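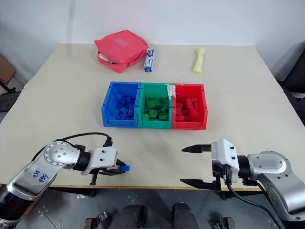
Coral pouch and the small blue-and-white box, back row left

Katisdale Community Forum > Travel > Packing and luggage
Topic: One pouch for all small things, or several?

pretik_h
Joined: October
Posted 17 Jun 2019

Hello to everybody. English is my second language, so please be patient with me.

I travel by train every second week for work, always with one backpack. For two years I have kept all my small things in one zippered pouch: tablets for headache, plasters, charging cable, earplugs, sewing kit, a pen. I like that I take one thing from the drawer and I am ready. But each time I need a plaster, I must take out everything on the little train table, and last month my earplugs rolled under the seat of another passenger.

My sister uses five pouches, each one with its own color. I find this too much. When she looks for her cable she opens three of them first.

So my question is: where is the correct border? I think about two pouches, one for health and one for the rest. Do I keep the medicines in their boxes, or do I take out only the strips? The boxes eat a lot of space – but I do not like to carry tablets without the paper.

marlowe_bay
Two pouches. I did one big one for years and it was a soup. Medicine in one, cables in the other, and the pen goes in your jacket.

Take the strips out of the boxes. You already know what a headache tablet is.

Prieto35
I do not agree about the boxes. I was stopped at a border once with loose strips and it took a long time to explain, with much drawing on paper. Now everything stays in the box, with the leaflet. If the box is too big, flatten the empty half and close it with a rubber band.

marlowe_bay
She is on a train every second week, Prieto. I doubt there is a border in it.

pretik_h
There is no border, but next year maybe. Also, I am a he :)

marlowe_bay
Sorry! He, then.

tin_kettle
Whatever you choose, buy pouches in a strong color. I had a gray one inside a gray backpack and I left it in a hotel drawer that was, of course, also gray. Red or orange you see at once.

And get a soft one. The hard cases look nice in the shop but they keep their full size when they are half empty.

Prieto35
Soft is fine for cables. For glass bottles I want something hard.

pretik_h
I have no glass bottles. I weighed everything this morning on the kitchen scale, because I was curious: 429 grams with the pouch. The sewing kit alone is 35 grams, and I have not sewn one button on a train in my life.

tin_kettle
Then leave the sewing kit at home. Keep one safety pin.

lowercase_otto
I want to defend the single pouch a little. The trouble is usually the order inside it, and a second pouch can become a mess just as easily. Put the things you use every day on top, near the zipper, and the rare things at the bottom. Small freezer bags work well as dividers. I have done it like this for a long time and I can find a plaster in the dark.

marlowe_bay
So you have one pouch with several small pouches in it.

lowercase_otto
They are bags.

pretik_h
Thank you for all the answers. I will try two pouches on my next trip, and one freezer bag for the earplugs. The tablets stay in the box for now, I sleep better with this. The sewing kit went back in the drawer.

Does somebody know a good way to clean a fabric pouch when a pen has leaked inside? It is blue ink, the lining is light, and I already tried soap two times.

tin_kettle
Rubbing alcohol on a cotton pad. Press, do not rub, and change the pad often. Try a corner first.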